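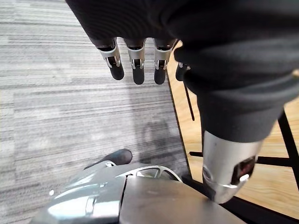 How often should the fabric sleeve on a two-arm machine be taken back and re-seated?

Every 60 running hours, and again after any job where the hand has been off the wrist.

Search this forum Advanced search Go

Arnska Users Board > Hardware > Upkeep and repair
Thread: Sleeve creeping down over the knuckles, four-finger hand

lowbacklash
Posted Jan 22, 2021

Two-arm machine, Vallik controller, 2,713 hours on the meter. It works on a mock greengrocer's floor at our Agyeman site, picking up and carrying baskets. One arm has the loose black fabric sleeve fitted. Over a shift the sleeve migrates towards the hand until a fold sits over the outer finger and covers most of it down to the tip. The other three stay clear.

There is no fault code. The outer finger still closes, but its current on closing is higher than its neighbours', and it is slow to open. If I push the cloth back up the arm by hand, the current drops to match the others. It then creeps down again.

Things checked so far:

Elastic in the sleeve cuff: still springy.
Knuckle pins: clean, no side play.
Finger brackets: no burrs that I can feel with a cotton bud.
Homing: repeated twice, no change.

I would like to know where others anchor the lower end. The manual shows the cuff and says "secure" without saying to what.

tallow_and_grit

Had the same on ours. The cuff doesn't hold anything. It is only there to close the end. The sleeve has to be fixed at the upper end, with enough slack between there and the elbow for full bend. If the top is loose, every bend of the elbow pumps a bit of cloth towards the hand and the cuff lets it past.

Take the sleeve right off, mark the mid-line with chalk, refit from the shoulder down and fix the top strap first. Most people start at the wrist since it's the bit they can reach.

pendant_holder

I'd disagree with fixing the top first. If the arm is hanging when you fix the top, all the slack ends up at the bottom by gravity and you are back where you began. Put the arm in the service pose with the elbow fully bent, fix the bottom, then let the top find its own place and strap it.

tallow_and_grit

With the elbow fully bent you have the longest path over the outside of the joint. Fix both ends there and you get a bag of cloth when it straightens. The bag has to go somewhere, and on a hand-down pose it goes to the hand.

pendant_holder

A bag in the middle is harmless. A sleeve that is too short pulls on the wrist and shows up as a load error. I know which I would sooner have.

lowbacklash

The amount of cloth is not in doubt. There are big soft folds on the outer side whenever the arm hangs, and the fold over the finger is the bottom one of those. The strap at the top was done up but had slid. I can move it with one finger.

rackandpinion52

Is it a Drollell sleeve or the plain one that came with the machine? They are cut differently. The Drollell one has a seam that must run along the inside of the forearm. If you turn it by a quarter, the wide panel sits over the outer finger. That would fit with only one finger being covered.

lowbacklash

Drollell. The seam was towards the outside. I had not seen anything in the sheet about it.

rackandpinion52

It's on the back of the sheet, under the washing symbols.

gasketless

Before you refit it, two other checks while the cloth is off.

First, look at the slotted linkage pieces at each knuckle with a lamp. Loose fibres wind into the slots. They don't stop the joint, they just add drag, and the drag remains after the sleeve has been put right. Pull them out with plastic tweezers. Don't blow them out, as the air drives them further in. Don't oil the slots either. Oil plus lint makes felt.

Second, the black pads on the fingertips. Wipe with a damp lint-free cloth, let them dry, then press each one sideways. A pad that rocks wants re-seating before it comes off inside somebody's basket.

lowbacklash

Found lint in the outer knuckle. Enough to see without the lamp. The pads are sound.

pendant_holder

While you are in there, what is the basket carry like? If the grip has been set up on high current to overcome the drag, you'll be crushing handles once the drag has gone.

lowbacklash

The basket is carried by the handle, which is thin plastic. Nothing has cracked. Grip force has not been changed since commissioning.

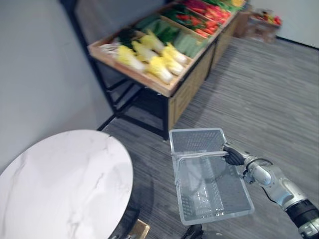

Photo: Agyeman site, posted by lowbacklash. Click to enlarge.

That is the hold we use. The handle sits across the gripper and the basket hangs below it, clear of the floor. For setting up we run it with nothing inside, then add weight later. The route goes past the produce stand, so the basket must not swing into the legs.

gasketless

I'd look at the small cable on top of the forearm near the wrist. There is a loop along the top of the arm. Is the loop meant to be that tall?

lowbacklash

It has always been like that. It needs the length for wrist roll.

gasketless

It needs some length. Turn the wrist slowly to both ends of its travel with the drives in hand-guide mode and watch the loop. If it still stands up at both ends, it is too long, and it will hook on something one day. If it goes flat at either end, it is too short. You want a shallow curve left over at the worst end and no more. Take up the spare at the clip nearer the elbow. Leave the connector end alone.

tallow_and_grit

I wouldn't shorten it. A loop you can see is a loop that isn't being pulled. We lost a wrist cable at 1,222 hours after somebody tidied it. The conductor broke right at the clip, and the fault only came up at one wrist angle, so it took two days to find.

gasketless

Then it was tidied wrongly. Clip with a soft insert, bend no tighter than the sheet allows. I've nothing against a visible loop. I do object to one that stands up next to a shop fitting with a frame made of thin bars.

tallow_and_grit

Fair point about the stand. I'd still move the route before I moved the clip.

lowbacklash

Wrist roll tested in hand-guide. The loop stays up at one end and lies nearly flat at the other. So it isn't too long, going by the above. I have left the cable alone and shifted the route away from the stand in the cell map. The planner took it without complaint.

pendant_holder

Nearly flat is a warning in the other direction. Put a software limit on wrist roll at that end unless you need the last bit of travel. For a basket by the handle you won't.

lowbacklash

Limit added.

Sleeve report. I refitted it with the seam inside. On the fixing order I tried both ways, with a run on each, same route and same basket.

Method A, arm hanging, top strap first. The cloth stayed off the fingers for the whole run. Slight tension at the elbow when fully bent, no load error.

Method B, elbow bent, bottom first. Clear of the fingers at the start. By the end the lowest fold had come down near the outer knuckle, though it had not covered it.

I've stayed with A. The strap itself has been replaced because the old one would not hold at any setting.

pendant_holder

One run each with a new strap in the middle of it proves very little. Which one had the new strap?

lowbacklash

Both. The strap was changed before either.

pendant_holder

Then I'll accept it for the Drollell cut. I still fix the plain sleeve from the bottom.

rackandpinion52

The plain sleeve is shorter, so you may both be right for what you have.

oddbolt_m

Reading this with the same machine and the same sleeve. After refitting, do you need to redo the hand calibration?

gasketless

If the hand stayed on the wrist, a home and a finger open/close check will do. If the hand came off, do the full calibration, with the sleeve off, then fit the sleeve and compare the closing currents again. Write both sets down. The second set is the one you compare with at the next service.

oddbolt_m

What difference between the two is acceptable?

gasketless

The Vallik sheet gives no number. I look for all the fingers moving by the same amount. If one stands out, there's cloth on it or lint in it.

oddbolt_m

Can the sleeve be washed, or do you just replace it?

rackandpinion52

Cool wash, no softener, dry flat. Softener makes it slide. Check the strap stitching when it comes out.

lowbacklash

Closing currents after the lint came out: the outer finger now matches the other three and opens at the same speed. I've put the sleeve on the 60-hour list along with the pad wipe. Next one is due on Monday's early shift and I will post the fold position then. If anyone has a part number for the strap on its own I'd be glad of it, as Drollell only list it with the full sleeve.

tallow_and_grit

Ask them for the repair kit. The strap is in there with the cuff elastic.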